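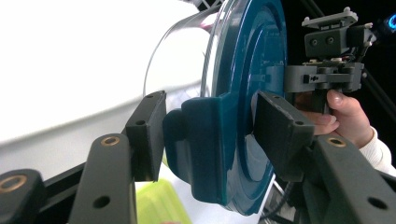 Clause 13

The rule said that no person's hand could be inside the work envelope while the fingers were closing. It was Clause 13 of the Isus handling standard, and it had been written for arms bolted to floors.

Tuncay Güneş read it again on the train to Zudholm. He had been hired to audit a shop that had no arms bolted to anything. Its operators carried the grippers themselves, walked up to a container, closed the fingers on the lid, and turned. A camera on the tool recorded the approach, the grip and the release. The recordings went to Damen, who trained the controllers for the machines that would do the job later without a hand on the handle.

By the wording of Clause 13, every recording the shop had ever made was a violation.

The floor supervisor was a woman named Tatlı. She gave him a badge, safety glasses and a printed copy of the work instruction, revision 10. He noticed that revisions 4 and 5 were missing from the change log and asked about them.

"Four was withdrawn the day it was issued," she said. "Five was four with the typo fixed. Also withdrawn."

"What did they say?"

"That the operator should keep the free hand behind the back."

He wrote this down. She took him to the second station, where the task was a lid with a molded handle on one side. The instruction required both pads on the handle and rim before any closing force was applied. It required the approach to be made slowly enough that the camera held the lid for the full travel. It required the operator to say the word "closing" aloud. Nothing in it mentioned the free hand.

The operator at the station said "closing" and closed. His free hand went to the fixture and steadied it. He turned the lid, opened the fingers, backed off, and set up to do it again.

Güneş watched for most of the morning. He had a form with a column for deviations, and he filled it in with the free hand every time, until he had used the whole front of the sheet and was well down the back. None of the other columns had anything in them. Pads were inspected at the start of shift. Scuffing was logged and compared with a reference card, and a pad past the limit on the card was changed and signed for. Tools were tethered when parked. Cables were dressed below the fixture, where the instruction said to put them. He had audited plants ten times the size that kept worse records.

"Why do they touch the fixture?" he asked at lunch.

"It moves," Tatlı said.

"Then clamp it."

"We clamped it. That was revision 6." She opened a folder and turned it so that he could read. "With a rigid clamp, the operator stops feeling when the thread is crossed. They push through it. Look at the rejects for that month."

In March the shop had made 1,254 recordings under revision 6. Damen had accepted 551. The rest had been returned with a code meaning that excessive force was evident at the lid, and a note asking whether something had changed.

"And you went back."

"We went to seven, which allows a hand on the fixture when the fixture is loose. Eight defined loose. Nine took out the definition."

"What does ten do?"

"Ten doesn't bring it up."

He ate his sandwich. He understood the sequence well. It was the usual life of a rule that has been copied from one kind of machine to another. Somebody enforces it, the work gets worse, somebody writes an exception, the exception needs terms, the terms don't hold, and in the end the document goes silent at the exact place where a new operator would look for help. A silent instruction passes most audits. He had passed several himself.

In the afternoon he asked for a tool and a force gauge. Tatlı signed the gauge out to him and stood by with her arms folded while he took measurements. He put the gauge between the pads and closed the trigger as hard as he could. He repeated it with his left hand. He measured the gap between the pads and the nearest place where a steadying hand could reasonably rest, first as the operators did it, and then in every worse position he could think of. In two of the worse positions a fingertip could reach the closing line of the pads. In the position the operators used, it could not.

He asked the operator from the second station to do the task with his eyes on the ceiling. The operator looked at Tatlı, who nodded. He said "closing," closed, and dropped his end of the turn halfway through, with his free hand exactly where it had been all day.

"Does anyone ever put it somewhere else?" Güneş asked.

"New people," the operator said. "They hold the rim. You tell them."

"Is that written down?"

"No. You tell them."

He went back to the meeting room and opened the standard on his laptop. Clause 13 had a purpose statement under it in small type, which he had not read in some years. The purpose was to prevent contact between a person and a powered member whose motion the person did not control. He read the last five words several times. The fingers at Zudholm were closed by the trigger, and the trigger was closed by the same person whose hand was on the fixture. There was no powered member.

This left him two reports to choose from. The first said that Clause 13 did not apply, and it was correct, and it would take a page. The shop would pass. The instruction would stay silent about the free hand, and new people would go on holding the rim until somebody told them.

The second said that Clause 13 did not apply and that there was a finding anyway. A finding needed a clause to attach to. He searched for one until half past four and settled on the general duty to document known hazards, which auditors disliked using. It tended to start arguments.

Tatlı read the draft standing up.

"You're failing us on something the standard doesn't ask for," she said.

"It's a minor. You keep the certificate."

"Isus will ask why you didn't use thirteen."

"I've answered that on the second page."

She turned to the second page. He had proposed wording for revision 11: the free hand may steady the fixture body; the free hand shall not touch the lid, the rim or the handle from the time the operator says "closing" until the pads are open. A drawing was to be added showing the permitted area, shaded, with the pads in the closed position.

"From the time they say it," she said. "Not from the time they do it."

"Yes."

"Some of them say it late."

He took the page back, uncapped his pen and added a line requiring the word to come first. Then he asked who kept the training records, and whether the office would still be open on Friday.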